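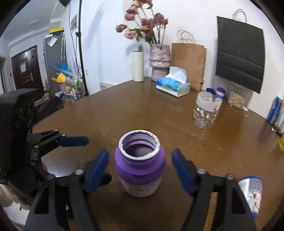
Residue left on jar rim after removing induction seal

heinonen_pack
Posted 2020-09-02

I repack bath salts into wide-mouth plastic jars for a small shop. The jars come from Clurkley with a heat-induction liner already in the lid. I fill, cap, and run them under a handheld sealer. Since July the liners no longer peel in one piece. The foil comes away in the middle and leaves a ragged white ring bonded to the rim. Customers complain that the lid does not sit flat afterward.

Sealer setting is 77 percent power, 3 seconds. Lid diameter is 70 mm. I have not changed the setting. The last order was 1,838 jars, so replacing them is not an option. Is this a bad batch of liners or am I overheating them?

torque_and_foil

Probably both are involved. A liner that tears and leaves fiber on the rim has a bond stronger than the liner itself. Check the following before blaming the supplier.

Ask which liner type was shipped. Peelable and weld seals look nearly the same from the outside. A weld seal is meant to leave material behind, and no power setting will make it peel cleanly. The jar resin matters too. A liner made for polypropylene will not behave the same way on PET.

If it is a peelable type, run a test series. Take a dozen filled jars, keep the time fixed, and lower the power in small steps. Let each jar cool completely before opening it. Warm seals tear differently and will give you false results. Stop when the seal starts to leak under a squeeze test, then go back up two steps.

Check cap torque as well. Too tight squeezes the sealing layer outward and you get a thick bead at the outer edge. That bead is usually what tears.

jikia22

had same thing, turned the power down, fine now. mine was a Brorkix sealer though so the numbers wont match yours

lidside

Agree with the first reply on liner type. For jars already sold, the ring can be scraped off with a plastic spatula held flat to the rim. Do not use a metal blade, as it nicks the sealing surface. Skip solvents on anything that touches skin.

Also look at the supplier's lot numbers on the lid cartons. If the tearing begins with one lot, send them a few sealed jars from before and after the change. They can do a peel test, and you will have an answer faster than by adjusting the sealer at home.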